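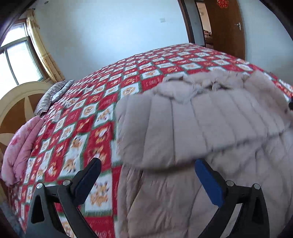

Our second stop on the open day at Furnival was the one I had been looking forward to, the furnished bedrooms, where you can see how a bed looks when it is properly lived with. I'm afraid I stayed far too long in the first of them! There was a red and white checked bedspread with green lines round the squares, a pink floral quilt folded at the edge, zebra-striped pillows up by the headboard, and a light puffer jacket with a fluffy trimmed hood lying across it all, just as mine does at home from the first cold morning until June. The pale yellow curtain by the window reminded me of my aunt's spare room.

We had come over from Brunuvholm by coach, 87 of us in two loads, and the tea was very welcome.
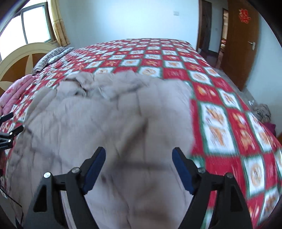
After that came a talk on looking after winter bedding, by the people from Jastex, who were kind and let us ask all sorts (I asked three questions and could have asked six). I came away with a leaflet on airing quilts and a very reasonable pillowcase from the Sondari stall. The next open day is on 25th October, and tea is included in the ticket.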